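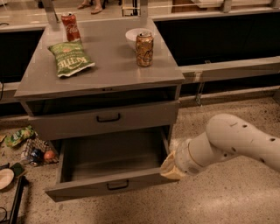
A reader on the Prasier side of the district asked me last week whether she had to sign up all over again to speak on the school bond, or if her old sign-up from the zoning hearing still counted. You do have to sign up again, sorry! Every hearing gets its own list.

Section 2: Signing up to speak

1. Open the Wyss County hearings page and pick the bond item. I always check the item number (it's 567) before I go any further, as the Drastby road bond sits right under it and I've clicked the wrong one myself.

2. Type your name and street address. Leave off the apartment number if the form complains.

3. Choose "for," "against," or "neutral." You can switch later.

4. Paste in your written comment if you have one. The box takes 300 words.

5. Hit Submit and wait for the confirmation email.

Note: you get 2 minutes at the microphone. I read mine out loud at home first and I still run over!

Caution: don't hit the back button after step 4. It wipes the whole form, comment and all.

If no email shows up, call the Arnex office and ask for extension 320.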